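Devville Mugs

A small collection of photos and notes on everyday mugs and cups, put together for sorting, counting and surface inspection work. This file covers what is in the collection, how the mugs were handled and labeled, and what to watch for when you use it.

Contents

The folder holds one subfolder per mug, plus notes.csv and this README. There are 14 mugs. Each subfolder is named with the mug's short code (DV01 through DV14) and contains views from above, from the side, and close to the handle. Not every mug has all three. DV06 has no side views, and DV11 has only one view from above.

notes.csv has one row per photo. The columns are:

mug_code: the short code
view: top, side or handle
material: ceramic, enamel, glass or other
fill: empty, part or full
marks: none, few or many
remark: free text, often blank

Where the mugs came from

Most were everyday mugs from the kitchen at the Devville workshop. A few came from a box of seconds bought at the Smits thrift store in April. The seconds have glaze faults such as pinholes, drips at the foot and uneven rims. They are labeled the same way as the others, and the word "seconds" is in the remark column.

Mugs with printed slogans were left out, apart from DV09, which has a faded logo on one side. Travel mugs with lids were also left out. They may be added later as a separate set.

Washing and setup

All mugs were washed by hand with plain dish soap and left upside down on a rack for 30 minutes. They were then wiped with a cotton towel. The towel sheds a little, and lint shows up in some of the darker mugs. We did not retouch any photos.

Mugs were placed on a tabletop under normal room lighting. The lights stayed on the whole time but the blinds did not always stay where they were, so brightness drifts between morning and afternoon photos. Glossy glaze picks up the ceiling lights as thin curved lines or small bright spots. Please do not label these as scratches.

How marks were labeled

The marks column covers anything on the inside surface that is not part of the plain glaze color: specks, stains, chips, scratches, tea rings. The labeler looked at the photo at full size and picked one of three values.

none: nothing seen
few: one or two separate marks
many: three or more, or any stain wider than the handle

Marks on the outside are not counted. Marks on the rim are counted only if they can be seen from above. If a mark could be either a speck of dirt or a fault in the glaze, it still counts, and no guess is made about which it is.

An entry near the lower end of "few":
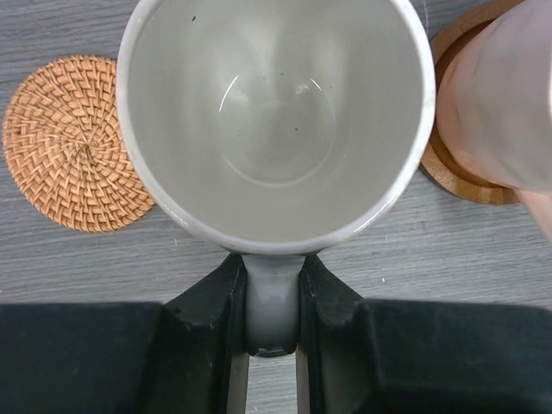 White ceramic mug, top view. Fill: empty. Marks: few (two small dark specks inside).

The specks are easy to miss in a thumbnail, and the first version of notes.csv had this photo as "none". The same mistake was found in several other white mugs and fixed in version 2. If you downloaded the collection before then, replace your copy of notes.csv. The photos themselves did not change.

Known problems

The shaded ring where the wall of a mug meets the bottom can look like a tea ring. We checked these by hand, but a few may still be wrong.

Fill was labeled by eye. "Part" covers everything from a mouthful to just short of the rim, so it is not useful as a measure of volume.

There are 12 photos where the rim runs past the border of the photo. They are kept in the collection. Do not use them for measuring diameter.

Enamel and ceramic are hard to tell apart from above. Material was filled in with the mug in hand, so the label may be right even when the photo does not show it.

Related sets

Wulon Bowls uses the same column names and can be joined to this one. Navlow Flatware does not have a fill column and uses an older scale for marks.

Changes

Version 2: marks relabeled for all white mugs; typo in the DV03 folder name fixed.
Version 1: first release.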